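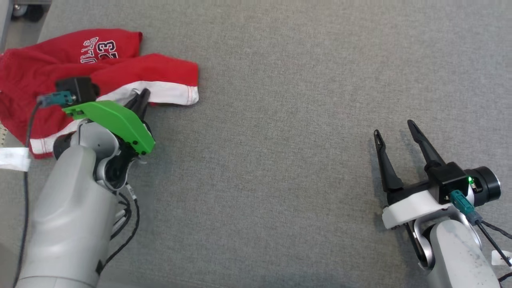

Red mesh with white trim, on the gray felt-like surface.

15/01/2020
Abrasion and color transfer, polyester knits

Restarted the Patik cloth today. Four swatches cut from the roll end, all from the same side of the crease, weighed and left overnight in the conditioning cupboard. Humidity in the cupboard was a little high this morning. Left the door open for a bit and it came down.

Zhong tester, light weight, standard wool abradant. Stopped at 1,000 rubs to look. No broken yarns on any of the four. Slight fuzz on swatch 3, which was the one nearest the selvage, so I'm not reading much into it. Carried on to 2,000. Fuzz on all four by then, and swatch 3 has small pills along one side. Still no holes.

Swatch 2 ran over. I had typed the stop value in wrong and only caught it when the counter said 2,954. It is marked on the card and should be left out of the average. It looks no worse than the others, for what that's worth.

Changed the abradant after that. The old piece was glazed in the middle. We are down to the last few circles and need to order more before March.

Color transfer was done on the bench by hand, dry first and then wet. Dry is fine, almost nothing on the white cotton. Wet is worse than I expected from the sheet that came with the roll. There is a clear pink mark, strongest where the finger turned at the end of the stroke. Did it twice more with fresh cotton and got the same. My guess is loose dye left from poor rinsing at the finishing stage. A warm wash before testing would tell us, so two spare swatches are going in with the Gresden powder, no softener, 15 minutes, line dried.

Graded the cotton in the Candeo light box. One of the tubes flickers when it first comes on, so wait until it settles before grading anything. The gray scale card has a thumbprint on the second step. Please hold it by the edges.

White trim is a separate question. Nothing on the sheet about it at all. If the red moves when wet, the place it will show is the trim, and the test on the body fabric alone won't catch that. I'd like to sew a short strip of white rib to a piece of the mesh, wet it, fold it on itself and leave it under a weight. Some labs do this with a perspiration rig. Ours has a cracked plate, so two sheets of glass and the brass weight will have to do.

To do:
Wash and retest the two spare swatches
Weigh swatches 1, 3 and 4 again after conditioning
Ask Patik if the roll was finished at Gresden or bought in finished
Order abradant circles and multifiber strip
New tube for the light box

Balance drifted slightly after lunch. Re-zeroed it and repeated the swatch 4 weight. The first value is crossed out, use the second.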